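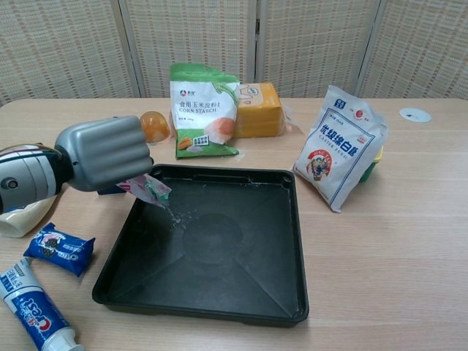 gravelbin wrote:
Okay, but does Estico still make you buy the finger kit separately? When I priced it out, the Ondell arm looked fine until I got to the options page, and then it stopped looking fine. I'm also curious whether it can tip something without dumping the whole load at once. Mine (a different brand, older) has two speeds for that, nothing and everything.

jomemus wrote:
Fingers are included now, at least in the bundle I got! I paid 1,978 before shipping for the arm, the ribbed gripper and the software license. The gripper alone is 785 if you already have an arm it'll bolt to, so I went back and forth on that for way too long and then bought the whole thing.

On tipping, it can do a thin stream out of the corner of a little packet, and I'm pretty happy with that part. The trick is the wrist speed. The default tilt is way too fast for anything granular. I dropped it down in the motion settings and put a short pause in right at the angle where stuff starts to move, and then it creeps the rest of the way. If you skip the pause you get a pile in one spot.

What I'm less happy with is where it lands. I taught it the middle of the tray and it likes to drift toward one side, and I keep having to nudge the waypoint over. I'd love to hear if anyone has a fix that isn't "teach it again."

pallet_moth wrote:
Teach it again.

Sorry. But seriously, are you teaching with the packet in the gripper or with the gripper empty? The point it saves is for the gripper, and the open corner of your packet is out past that and off to the side, and it's in a slightly different place every time you grab it. The arm thinks it's dead center. It's the packet that isn't.

jomemus wrote:
Empty. Ugh. Okay, I'll try it loaded tonight.

gravelbin wrote:
1,978 is a lot for something that pours sugar. I know, I know, it does other things. But I watched the Estico demo video and every single object in it is a nice stiff box. Nobody I work with packs nice stiff boxes. We do soft pouches all day and they fold up in the fingers or slide right out the bottom.

ferrywire wrote:
I'm going to disagree with gravelbin here. I've run the Ondell at work since last June and soft stuff is what it's best at. The fingers bend around a pouch - you don't have to hit it perfectly and you don't have to squeeze the life out of it. What it's bad at is anything heavy and slick. Bottles, forget it. We had one leave the gripper in the middle of a swing and that was a long afternoon with a mop.

Also, buy spare fingers. Dương sells a set that fits and they're a little grippier than the stock ones. They do pick up dust like crazy, so wipe them down.

gravelbin wrote:
Grippier how? Softer rubber? I'm not paying extra for a part that wears out twice as fast.

ferrywire wrote:
Softer, yeah. Ours have worn a bit at the tips but they're still on the machine. I wouldn't call it twice as fast. I would say don't use them for anything with a sharp edge.

pallet_moth wrote:
I tried the Dương ones and went back to stock. With light packets they were so sticky that the thing hung on after the fingers opened, and then it would let go whenever it felt like it. Fine if you're dropping into a big bin, terrible if you care where it ends up. So it really depends what you're doing.

jomemus wrote:
Update! I retaught the pour with a packet in the fingers and it's a lot better. Not perfect, I still get some off to one side, but I'm calling that my own sloppy placement at pickup. pallet_moth, you were right and I'm a little annoyed about it.

A few more notes for anyone on the fence. Setup took me some 43 minutes from opening the box to the first move, and a good chunk of that was hunting for the right cable. The software is okay. Saving a motion is easy, renaming one is buried three menus deep for no reason I can figure out. The force setting goes by percent and I've been staying low for anything with a filling, because if you pinch a full packet near the open end you get a squirt of granules before the tilt even starts. Grab it lower down and let it hang a bit.

Support answered me the next day, which was fine by me, though they did send me a link to the same manual page I'd asked about.

gravelbin wrote:
How long is the return window? That might get me over the hump.

jomemus wrote:
60 days, but you pay the freight back and it has to be in the original foam. So keep the foam!! I'd already broken up one of the corner pieces before I read that.

ferrywire wrote:
Tape it. They took ours back with taped foam when we swapped the first arm for a bad wrist joint.

gravelbin wrote:
Wait, what bad wrist joint?

ferrywire wrote:
It clicked. The replacement doesn't. I'll start another thread for that one, it's kind of a long story.

Last reply February 27, 2018 | Contact the moderators | Copyright belongs to the individual posters | Back to top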